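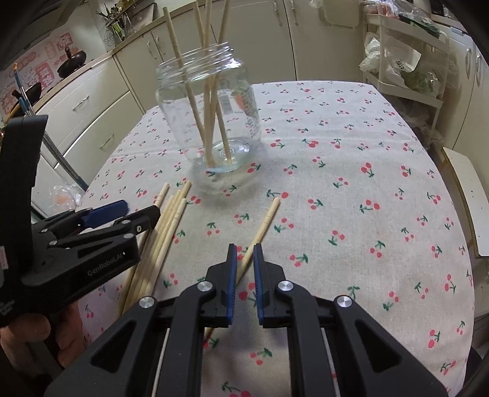

I have been trying to go a year without buying anything for the kitchen, and I am now in month 10. The rule is simple enough. Food doesn't count, washing-up liquid doesn't count, and anything that breaks can be replaced if I have looked at home for a substitute first. Storage was where I used to spend most of the money. I had a habit of buying pots and tubs to put things in, then more tubs to put the tubs in. Now the chopsticks stand in an old glass jar with the label still on the far side, barcode and orange carrot and all, and they are as easy to grab as they ever were. I could soak the label off but haven't got round to it.

The idea came from Fionnuala Carroll, who I used to share an office with in Horkercombe. She did it with clothes and lasted until November, when her winter coat gave up. I thought kitchens would be easier. In some ways they are. You don't outgrow a saucepan.

The hard part has been the shops. I didn't realise how often I wandered into the homeware aisle while waiting for a prescription, or how many of my Saturday-type errands ended with a new tea towel in the bag. I counted the tea towels in January and stopped at 69. Some were my mother's, so I don't take the blame for all of them, but I took 4 carrier bags of linen to the charity shop on Fitzgerald Street and still can't shut the drawer properly.

I have broken the rule once. The handle came off the colander in spring and I drained pasta with a saucepan lid for six weeks, until I tipped a whole panful of penne into the sink. I bought a new colander the next morning. Tomás said it should count as a replacement and so be allowed. I think I would have allowed it too if I had bought the plain one, but I bought the blue enamel one, which cost twice as much.

What I miss is baking tins. Mine are thin and have warped, so every sponge comes out with a slope. I turn the tin halfway through, which helps a bit, and put more icing on the low side.

There are two months left. I have a list on the fridge of things I want when it ends, and I've crossed out more than half of it. The tins are still on there – so is a decent bread knife.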